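Two-arm table build, first sorting runs

Koster_bench
2022-01-15
Both arms are finally up on the Nellton table and talking to each other!

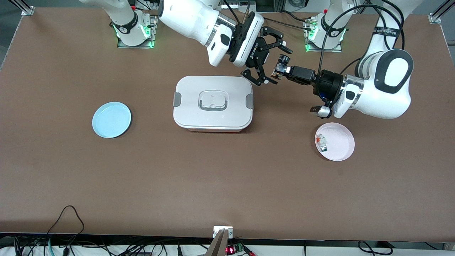 Reply 1: clurkgate54
Love it! Are the white, red and green bits on the pink plate going into the container? I'd have the arm on that side do the whole job.

Reply 2: Koster_bench
Yep, into the container. But I want a handoff, that's the fun part (and the hard part).

Reply 3: stimov1013
Not sold on the handoff. Two grippers, 2 chances to drop it. I'd swap the plates for shallow trays too.

Reply 4: Koster_bench
Plates stay, I like the rims! Trying slower closing speeds tonight.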